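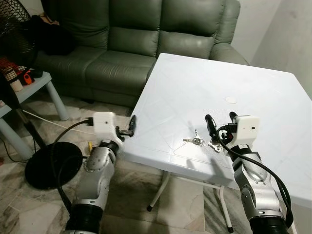 Keys on a folding table in a Likville living room.

Likville residents who can't find their house keys are being told the answer is a bare table. Not everyone is convinced.

Clear Top, a home tidying course that began in town in December, asks households to pick one surface near where people sit, strip it down, and put keys and other small metal items there and nowhere else. The four-week course costs $59 and is run by Angeliki Margaritis, who used to manage the returns desk at Fothergill, the furniture store on Mill Road.

Margaritis says 28 households have signed up so far. She claims most of them stop losing their keys by the end of the second week. Asked how she knows, she said participants fill out a form. The form asks them to rate their own progress, and she did not have copies to share.

The course favors cheap, light furniture. A plastic folding table will do fine, Margaritis said, and a white one is best, as dark metal and brass stand out against it. She discourages bowls, trays and hooks, which she says fill up with receipts and dead batteries.

"You should be able to see your keys from the sofa," she said. "If you have to dig, you've lost them already."

Sulastri Rahman took the course last winter in another town and is less enthusiastic. She said her table stayed clear for 3 days.

"Then it was the keys, and then the clip that came off the keys, and then whatever was in my husband's pockets," Rahman said. "I paid $59 to move the junk drawer out into the open."

Loose hardware seems to be the weak point in the plan. A stray screw or a washer has no obvious home, and the course booklet gives the subject a single paragraph. It tells readers to ask what each piece belongs to and return it within a day. It does not say what to do when no one in the house has any idea.

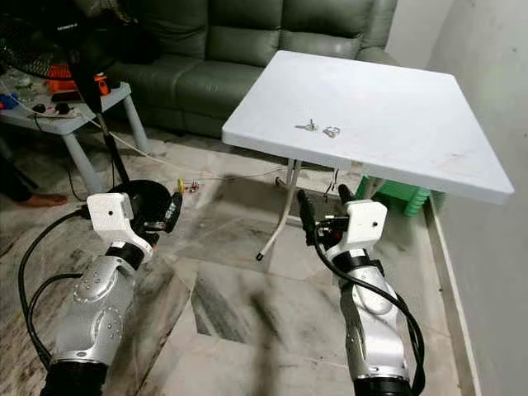 Apostolos Gavalas, who repairs furniture in Likville, said he would not throw any of it out. Customers often bring him wobbly chairs and tables after tossing the one bolt that would have fixed them, he said. His own method is a jam jar with a lid, kept under the sink, and he does not charge for the advice.

Margaritis said a jar is "just a bowl with a lid" but conceded that she keeps one in her garage.

She hopes to reach 2000 households across the county and is looking for a larger meeting room. The next course starts Monday at 7 p.m. in the library annex. Refunds are available only before the second session.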